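Warenpräsentation Kleinflächen, Bildergalerie

Die Galerie zeigt Thekenaufbauten für den Impulsverkauf, zusammengestellt von Helmut Wegener für die Filiale Silholm. Stand: September. Grundlage ist die Belegungsliste Mareck mit 33 Artikeln, davon höchstens 5 je Aufsteller.
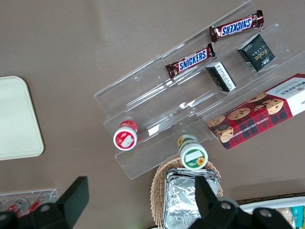

Stufendisplay, transparentes Acryl. Obere Stufe: Snickers. Darunter Schachteln und Walkers Chocolate Chip Shortbread.

Riegel parallel zur Stufenkante auslegen, Markenname nach oben. Gebäckschachteln gehören auf die unterste Stufe. Dosen mit Deckeletikett stehen links. Acryl nur mit feuchtem Mikrofasertuch reinigen, kein Alkohol. Umbau alle 7 Wochen.

Bestellungen über Samolex, Lieferzeit zwei Wochen.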